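Robot demonstration recording

Robot demonstration recording is the practice of showing a robot how to do a task so that a control program can later be trained on the recorded motion. It is also called teaching by demonstration. The two usual methods are hand guiding and remote control.

In hand guiding, a person holds the arm and moves it through the task while the joint positions are logged. It needs little equipment, but the person's hands often block the cameras. In remote control, or teleoperation, the operator moves a separate controller or a matching pair of small arms, and the working arms follow. Joint positions and camera video are saved together, and each complete attempt is called an episode.

Household tasks such as folding cloth, stacking dishes and putting shoes on a rack are common subjects. Footwear is considered moderately hard. Soft soles bend when gripped, and a pair has to end up side by side and facing the same way.

The Clatwood collection, begun by the Warska laboratory, holds 2,000 episodes of 18 household tasks. Of these, 478 were recorded by hand guiding and the rest by remote control. Operators practice each task 13 times before their attempts are kept. The later Furthorpe collection uses the same file layout but covers only two-armed tasks.

Critics point out that operators differ in speed and habit, and that a program trained on one person's episodes may copy pauses and corrections that have no use. The Stougaard method trims such pauses before training.
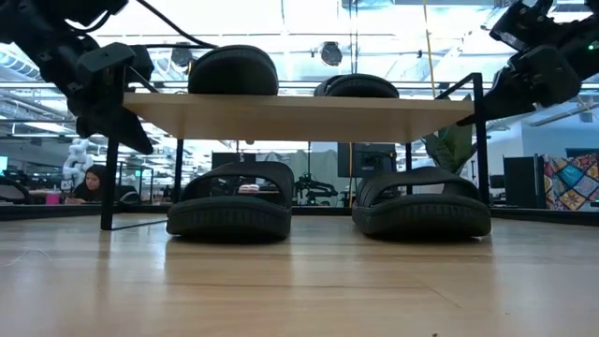
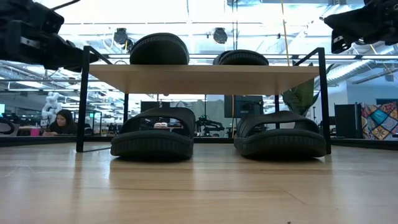
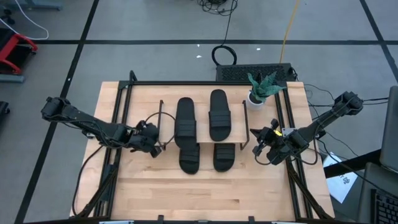 Two-armed workspace with four black slide sandals and a small rack, in views from low down (first and second) and from overhead (third).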